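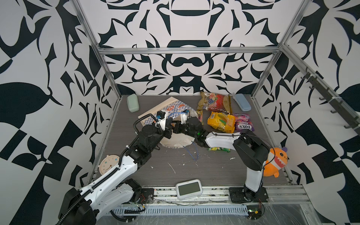 The snack corner, with the paper bag in the middle and the sweets behind it.

Small Things, Uravville: Snacks and Cases

Welcome to the third page of my gallery. I collect packets and wrappers from sweets and snacks, and I started this in January, when I found 58 of them in a box from Ledesma. I like them for the colours and the printing. Most people throw them away after eating, and I understand this, but for me a good bag is like a small poster.

The paper bag
Blue and white checks, with shapes in orange and blue which remind me of pretzels. The paper is crumpled and the white lower part is torn. I prefer bags with some creases in them, so I never iron the paper.

Gold and red
A foil bag with fruit on it, at the back of the pile. Foil is difficult to store, as every fold leaves a line. I keep mine flat under a heavy book from Allwood.

The yellow one
Very bright, with green and yellow graphics. The word "COOL" can be read on it, but only partly.

FOX'S
A purple candy bag with the name in white letters. Purple and white go very well together, and I would like to have more in these colours.

The little ones
A narrow candy wrapper, yellowish, stands partly upright beside the big bags. The green and yellow packet lies flat on the floor. Small pieces like these get lost easily, so I put them in envelopes, 2 in each.

Two cases
Mint green in the left corner at the back, light blue in the right. They both have rounded corners and a similar shape.

The wallpaper
Black and white ornaments on three sides. I find it rather strong, but it goes well with the grey wood-grain floor.

Next page: tins and boxes from Flillidis.

Page updated Tuesday, September 8, 2020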